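Plastic Wrap: Getting It Out of the Box, and Keeping It There

Filed under Kitchen Drawers

Every kitchen I've cooked in has had a box of plastic wrap with a caved-in lid and a roll that leaps out when you pull. Ours was like that until December, when I finally read the panels on the side. They are short. I had been ignoring them for most of my adult life.

Clear a bit of table before you start on a new box. Step three is the one people skip.
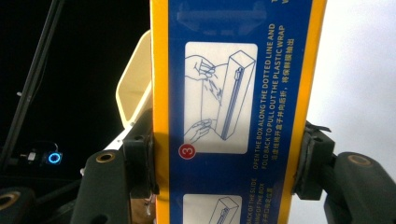
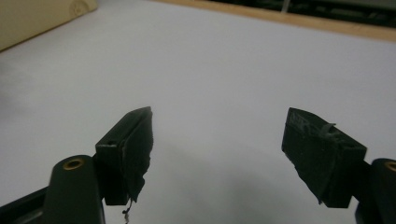
Vilja Ikonen wrote in to say she has never once folded the flap back, she simply rips the front off and throws it away, and her wrap comes out fine. I believe her. I would also like to see her drawer.

For everyone else:

Run a thumbnail along the dotted line before you pull anything. A perforation that has been creased first tears straight. One that hasn't will wander off into the cardboard around the halfway mark and take a piece of the lid with it.

Pull slowly, with one hand holding the bottom of the box. Both hands on the flap is how you get a box in two halves.

Look for the end tabs. Plenty of boxes have a small half-circle at each short end that you push in with a finger. It holds the roll in place. If yours hasn't got them, a strip of tape across each end of the core does much the same job, as long as the roll can still turn.

If there's a slide cutter, hold the wrap flat on both sides of it and go in one pass. Sawing back and forth gets you a fringe.

Lost the end of the roll? Put a piece of tape on your finger, sticky side out, and dab your way around until something lifts. Then pull from that spot at a low angle. A fingernail works too, but it tends to start a second, narrower end, and now you have two problems.

The freezer trick – storing the box cold so the wrap clings less to itself – helps a little. I did it for one summer and got tired of moving peas.

As for size, a 300-foot roll lasts the two of us a good long while, and the box just about survives it. I once bought a much longer one from Brikstead because it was cheaper by the foot. The cardboard gave up when there was still plenty left, and I spent the rest of that roll keeping it in a bread bag. Over 50 feet of it ended up wrapped around paint brushes, where it did very well. A brush wrapped tight will wait overnight for its second coat.

Next up on this page: foil, and why the box is always worse.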